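Prukholm Issues Good-Practice Guide for Robotic Handling of Small Consumer Parts
Plitville, May 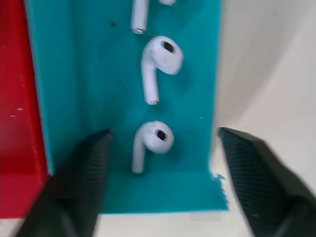

Prukholm has released a 60-page guide to gripping small, smooth parts with two-finger robots. It sets limits on closing force, approach speed and fingertip wear, and requires a fingertip check every 655 cycles. Section 4 covers parts held on an upright panel, such as wireless earbuds mounted in a single column with the stems down. For this layout the fingers must approach from either side of the lowest part and stay clear of the one above it. Textured fingertips are permitted if inspected for burrs.

The draft was reviewed at 19 sites, including the Pinero and Kinnear assembly lines. Compliance is voluntary. Sites that adopt the guide have 25 weeks to update their written procedures.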